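Plates, Part Three (The Good Part)

So the robotics club finally got to the plates on Thursday, and I have been grinning ever since. If you're new to the blog, I help out two evenings a week with a student group at the Wirton makerspace, and this term the project is setting and clearing a table with two arms. Forks were October. Forks were awful. We don't talk about forks.

Plates are a whole different kind of hard, and I love them. A shallow plate gives a gripper almost nothing to hold. You have to come in at the rim, low enough to get one finger under it and not so low that you scrape the table (we have scraped the table, many times). Then there's the second arm, which has to be somewhere useful and also out of the way, and those two wishes fight each other constantly.

The kids split the job up themselves. Natalina Cocco and Sekar Liew took the handoff, where one arm passes a plate across to the other. Ketsara Sangkhawat took what she calls "the boring half," meaning where everything starts and stops, and I'd argue it's the half that will win or lose us the Kemcombe meet. She wrote a whole page on start positions! It has a table of contents!

The rule for Kemcombe is that you get 300 seconds to run the course with dishes you didn't choose, put wherever the judge feels like putting them. So Ketsara wants us practicing with the plates close together, far apart, near the back, all of it. Her favorite so far is the one where the two rims nearly meet, and you have to decide which plate to go for first.
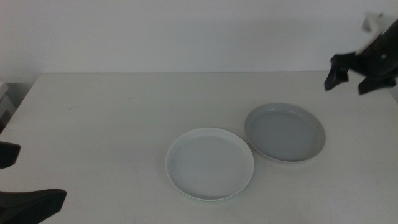 White plate, gray plate, and an arm on each side. Ketsara's favorite layout.

My money was on taking the white one first, as it sits closer in. Sekar said gray, and made a pretty good case: lift the gray one up and away to the right and you never have to reach over anything. We argued over it for most of the pizza break. Then Natalina pointed out that we could just run it both ways and keep score, and there went the rest of my evening.

We're up to 400 practice runs logged for the term, and Sheldon Gauthier (he runs the space, and has been very patient about the noise) bet us a box of donuts that we wouldn't reach 455 before the meet. I think he's going to be buying donuts. The log is just a spreadsheet with a column for what went wrong, and reading it back is my favorite thing to do on the bus. "Pushed it." "Pushed it again." "Got it!!" "Pushed it."

One thing I want to write down before I forget, for anyone else coaching a group like ours. White plates on a white table are tough. The gray one gives the camera software a bit more to work with, and the code that finds the rim does a lot better when there's some shadow under it. We've been playing with moving the lamps, and Lenuța Dobre, whose daughter is in the group, lent us a dimmer so we can try softer light without buying anything. More on that once we've had a proper go with it.

Next session is stacking. Natalina has already drawn the moves out on 12 index cards and taped them along the hallway, so you sort of walk through the whole stack on your way to the sink. I haven't had the heart to tell her that card seven is upside down.

If you're near Wirton and have old shallow plates you don't want, any color, chips are fine – drop them at the front desk and put my name on the bag. Dark blue would make my week.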